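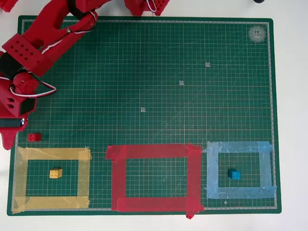
When does a baby start sleeping through the night?
Later than your neighbor's baby did, and usually somewhere in the first year.

Chapter 15
Sleep, and Other People's Opinions of It

Parents tend to arrive at this chapter tired, so it is short. A newborn wakes to eat, day or night, and has no interest in your alarm clock.

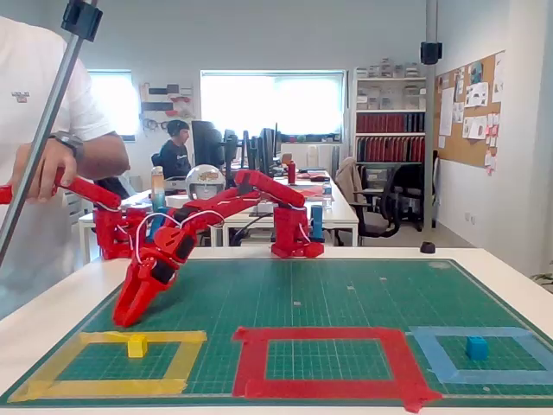
By three or four months many babies manage a longer stretch – often just after midnight, when you have finally given up and made toast. Section one covers naps. Grandparents are in section two.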